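Workroom > Books & Paper > Tidying a small tabletop shelf

I buy most of my books secondhand, and at the last Femdale library sale I came home with a tote bag so heavy the strap gave out in the parking lot. So July has been book month at my place! A few things I've learned about getting a pile like that onto a small stand without wrecking anything.

First, cover the table. I use plain cardboard sheets, the big flat ones that come between layers in a shipping box (my neighbors in Plundenden think I'm collecting them). Cardboard lets a book slide a little without scuffing, and the crumbs and dust go out with it when you're done.

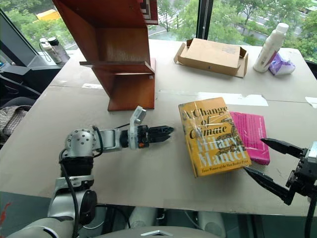 Leave the plastic jackets on. I used to peel them off because I liked the feel of the paper, and then I spilled coffee on a perfectly nice novel — never again. A barely damp cloth gets the sticky stuff off the plastic, then a dry one, and let them sit for 16 minutes or so while you make a sandwich.

Next, try every book in the slot before you decide on an order. Plastic grips plastic, so two jacketed books side by side will drag each other out. I put a paper-covered one in between when I have it. And go in level, with a hand under the book, so the bottom corners don't catch on the shelf board. 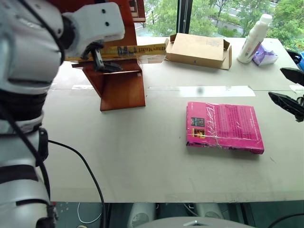
Don't pack a slot tight, either. If you have to pull a book out by the top of its spine, take one away. I keep a finger's width free and it has saved me a lot of torn jackets.

For the stand itself I like a dab of Pukora wax on a soft rag, twice a year. Let it dry overnight before any plastic goes near it, or the jackets will stick.

COMMENTS (2)

shelfhappy: Does the wax smell? My last one stank up the whole den for 2 weeks.

Joubert_Lane: I've got 400 paperbacks and one tiny stand, so I rotate 18 at a time and box up the rest. The cardboard idea is great, trying it tonight!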